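From: Aleksandra Rutkowska
To: Workshop stores list
Date: Mar 3, 2024
Subject: Re: Push buttons for the Skillcombe benches

Dear colleagues,

Czesław Bednarek wrote:
> Could stores confirm whether the mushroom-head buttons
> returned in December may be drawn again for the training
> panels, or whether we should order new ones from Zutden?
> We require seven for the first group.

Returned buttons may be drawn again once they have been inspected and entered in the stores register. Up to 50 remain to be checked, and they should not be taken before then. Please quote request 261 when collecting.

Push buttons, blue bin:
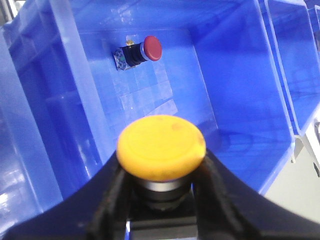
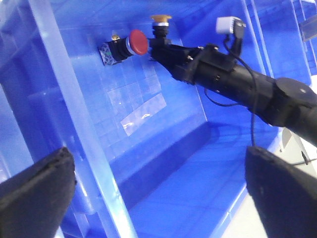 Inspection will cover the cap, the collar and the body of each button. Wear to the cap alone is not a ground for rejection – the yellow one, with its small orange-brown spots and smudges, should be wiped and then judged on its contacts. Any cap that is cracked or does not return freely is to be set aside for Alois Wallner, who will decide on replacement.

Members who still hold buttons from the previous course are asked to return them to the stores counter with their bench number attached.

Yours sincerely,
Aleksandra Rutkowska
Workshop Stores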